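Skaltness Society for Dowsing and Contemplative Practice
Household Guidance for Members: Care of Practice Materials at Home

Revised 2023-03-11

Members who keep a small practice area at home regularly ask the Society how its contents should be cleaned and stored. The guidance that follows applies to pendulums, stones, cards, incense and water bowls. It replaces the leaflet formerly handed out at Folau House.

General storage

Store each type of material separately. Stones scratch one another and will scratch lacquered pendulums. Cards take up the smell of incense within days if the two share a drawer. Plastic wrapping is acceptable for short periods, but cards should be taken out of it in humid weather and aired flat. Label every packet on the outside with its contents and the month it was put away.

Soap, oils and scented products should not be kept in the same box as cloths used for readings.

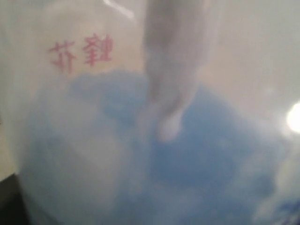 Pendulums and chains

Wipe the pendulum with a dry cotton cloth after each session. Brass may be washed in lukewarm water with a drop of mild dish soap, then dried at once. Do not use metal polish on the Rüegg pattern pendulum supplied to course participants, as it removes the engraved scale. Hang chains from a hook. A chain left coiled in a pouch will kink, and a kinked chain does not swing freely.

Replacement cord is sold in lengths of 42 centimeters. Members may cut it to suit their own reach, but should seal both ends before knotting.

Incense and candles

Burn incense and candles on a fireproof surface, well away from curtains, paper and bedding. Metal plates become hot underneath and should stand on a tile or trivet. Let ash cool completely before discarding it, and never empty it into a bin that holds paper. Candle wax on metal lifts off in one piece after 21 minutes in the freezer. Wax on a painted table should be left to harden and eased away with the edge of an old plastic card.

Incense leaves a brown film on walls and window glass. A weak solution of baking soda removes it if applied within the month. Open a window during and after every session. 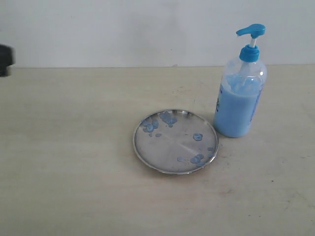
Round stainless steel plate with a raised rim.

Stones

Many members cleanse their stones in water at the new moon. The Society takes no position on the timing, but asks members to check the type of stone first. Selenite and halite dissolve. Malachite and pyrite should be wiped dry and never soaked. Quartz, agate and jasper tolerate plain water well. Salt water dulls polished surfaces and corrodes silver settings.

The Pillis assortment, issued in April to new members, contains 8 stones. All of them may be rinsed, with the exception of the selenite wand.

Water bowls

Water set out overnight for contemplation should be covered with a clean cloth and poured onto houseplants in the morning. It is not for drinking if stones have been placed in it. Wash the bowl by hand after every use. Clear plastic clouds in the dishwasher and is best washed with a soft sponge. Chalk marks can be loosened with white vinegar diluted by half, followed by a thorough rinse. 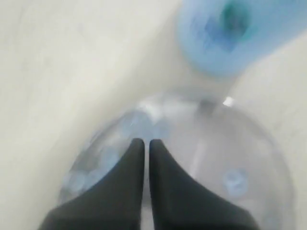
Clear plastic container.

Cards

Dust cards with a soft brush. Sticky spots may be treated with a barely damp cloth, one card at a time, and the card left to dry before it is returned to the deck. Unlaminated decks must be kept dry at all times.

Further advice on home practice is given in Leaflet 53, available from the Skaltness office or from the desk at Folau House during opening hours.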